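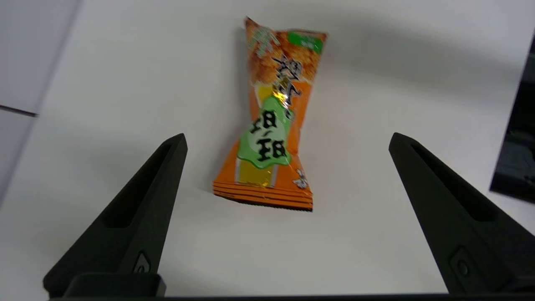

Skelard cherche des goûteurs et goûteuses pour sa nouvelle série de dégustations de petits snacks croustillants ! Le principe est simple : vous vous installez, vous ouvrez, vous croquez et vous nous dites tout ce qui vous passe par la tête. Les sachets ressemblent beaucoup à celui-ci, tout orange et brillant, avec ses gros caractères noirs bordés de blanc et sa pastille vert clair aux bords festonnés. Pas besoin de savoir lire ce qui est écrit dessus – on préfère même que vous deviniez le goût avant la première bouchée.

Nous aimerions réunir 12 personnes par groupe, à partir de septembre, dans notre salle de Waklow. Chaque participant vient à 4 séances d'une heure et demie. On y parle du croquant, du sel, de l'odeur à l'ouverture, mais aussi de l'emballage : est-ce qu'il se déchire bien, est-ce que la photo donne faim, est-ce qu'on le repère vite dans un placard en désordre ?

Profil recherché : 18 ans ou plus, à l'aise à l'oral en français, curieux de tout. Les débutants sont les bienvenus, les grignoteurs invétérés aussi ! En cas d'allergie (arachide, soja, crustacés, gluten, sésame), merci de le préciser dès le premier message, nous vous dirons si une participation est possible.

Indemnité : 25 euros par séance, versés à la fin de chaque groupe. Le thé est offert – et il y en a beaucoup.

Pour postuler, écrivez-nous quelques lignes via le formulaire de contact, objet « Dégustation Waklow », en racontant le dernier snack qui vous a surpris.

Annonce publiée le 21 mai 2021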